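Wallwood Home Forum > Small Spaces > Cables, cords and other wildlife

Thread: Cable nest under a white table on a tile floor. Options?

grout_expectations
Apr 22, 2022
Moved the desk setup into the tiled room because it was the only one left with a door that closes. The table has a white top and skinny black legs that splay out, so it hides nothing. No back panel, no drawer unit, no modesty of any kind. All the cords go off the edge and settle on the floor like they pay rent.

I've tried a basket (cords came out of the basket), a rug (trip hazard with a nicer texture), and those little adhesive clips from Lerkell, up to 7 of which were holding at any one time. Budget is modest. I rent, so no drilling into anything I can't take with me.

tidyish
Put the power strip on the table instead of the floor. Screw-in tray under the top, strip goes in the tray, one cord comes down a leg. Done in an evening.

grout_expectations
The top is thin. I'd be looking at screw tips next to my coffee.

tidyish
Shorter screws exist.

mopbucket62
Everybody says tray. I had an Itis tray for two years and all it did was raise the mess to knee height. Dust loves a tray. Leave the cords down where a broom can reach them and tie them in bundles. Black cord on a cream tile floor is going to show no matter what you do, so at least make it a straight line.

tidyish
A broom can't reach them, that's the whole complaint.

mopbucket62
A broom can reach a straight line.

grout_expectations
For reference, the current state of things. Cream tile, black cords, the little gray box with the green light that I now use as a night light.
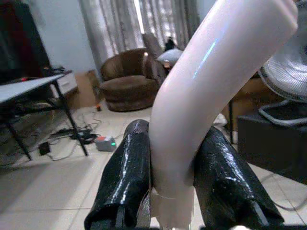
lowvoltage_larry says the tray people and the bundle people are both skipping a step, and the step is unplugging everything. Half of any pile like that belongs to something you gave away. Pull it all, lay it out on the tile, and plug back in only what has a device on the other end. I did my own in June and finished with a shoebox of cords that fit nothing in the house. Kept the shoebox, obviously.

grout_expectations
I was afraid someone would suggest knowing what the cords do.

sockdrawer
Fabric sleeve. Mikuš makes one with a zipper, comes in white, runs right down a table leg. Looks like the table is wearing a sock but you get used to it.

mopbucket62
White sleeve on a black leg?

sockdrawer
They do black too. I have white because it was on sale.

tidyish
Still voting tray. You can clamp one on if you're scared of screws. Felt pads under the clamps or you'll mark the top.

grout_expectations
Clamps I could live with. Does the clamp kind sag? The strip isn't heavy, but the adapters are all bricks.

tidyish
Mine doesn't. Put the bricks over the clamp ends and leave the middle for the light stuff.

mopbucket62
Mine sagged.

lowvoltage_larry
Unplug first. Then shop. Label both ends before you put anything back, masking tape is fine.

grout_expectations
OK. Unplugging tonight, clamp tray if the survivors justify it, black sock for the leg. If the internet goes out you'll know which cord I got to.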